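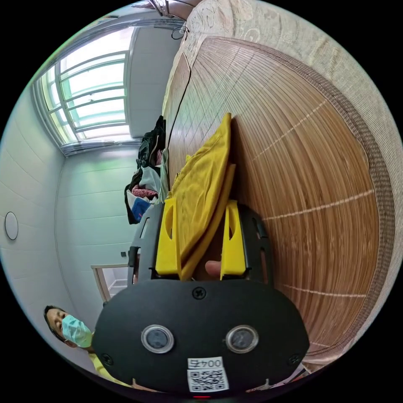
Folding on the bed: a yellow cloth on the bamboo mat, with more clothes still in the heap.

Bamboo bed mats and folding laundry: your questions

These are the questions we get most often at Drollarberg Home Laundry, from people who have bought a bamboo mat for the summer and from people who fold their washing on one. If yours isn't covered, the contact details are at the end.

Does the mat go on top of the sheet or straight on the mattress?

Either is fine. Most people lay it straight on the mattress or over a fitted sheet. A flat sheet tends to slide about underneath, so tuck it in firmly if you use one. Don't put the mat under the sheet, as you lose most of the cool feel.

Can I fold clothes on it?

Yes. A mat gives you a firmer, flatter surface than a bare mattress, and a crease pressed with the side of your hand will hold better. Put the heap at one end and keep the rest of the mat clear for folding. If the heap ends up in the middle you will be moving it all afternoon.

Will the slats snag my clothes?

A mat in good condition shouldn't. Run your palm along the slats, then across them. If you feel a splinter, sand that spot lightly with fine paper and wipe off the dust. Keep loose knits and stockings away from the edging, where the ends of the slats can work through once the binding gets old. Do up zips and hooks before you fold.

Can I put damp washing on it?

No. Bamboo takes up moisture and the stitching holds it, and you can end up with grey spots along the thread lines. Wait until everything is dry, including waistbands and pockets. If something damp has been left on the mat, stand the mat on its edge near an open window overnight.

Can colour come off clothes onto the mat?

It can, mostly from new dark or red items that were folded before they were fully dry. The edging picks up dye sooner than the slats do. Wipe it with a cloth and cool water as soon as you notice. Old dye marks usually stay.

What order should I fold in?

Large flat pieces first, then shirts, then trousers, then the small things. Hiyori Takagi, who runs our folding classes, does it the other way around and clears the small items before anything else. Try both.

How do I fold a large, soft cloth that won't lie flat?

Lay it out along the slats and smooth it from the middle. Bring one long edge over to meet the other, let go, and smooth it again before the next fold. If the fold comes out on a diagonal, open it up and start from the corners -- pulling at one side only makes it worse.

Should I sort by colour before folding?

There's no need once things are clean and dry. Sort by person or by drawer.

How do I clean the mat?

Shake it outside, then wipe along the slats with a well-wrung cloth and plain warm water. Dry it in the shade. Strong sun makes the bamboo brittle. Once every 2 or 3 weeks is enough in summer. Don't machine wash it, and don't use bleach.

How should I store it over winter?

Roll it in the direction the slats allow, loosely, and tie it with cotton tape. Never fold it across the slats. Keep it somewhere dry, on its side or standing up -- the back of a wardrobe is good. Leave it out of plastic.

The edging has come loose. Can it be repaired?

Usually. Short gaps can be hand-sewn with strong polyester thread. For anything longer, Dariusz Wieczorek does binding repairs at our workroom and will quote before starting. Allow nearly 3 weeks in August, when he is busiest.

Do you sell mats?

No, only repairs and classes. We can tell you over the counter whether a mat is worth fixing.

How do I get in touch?

Drop in to Unit 87 before 4 pm, or leave a message on extension 2301. Please measure the mat before you call.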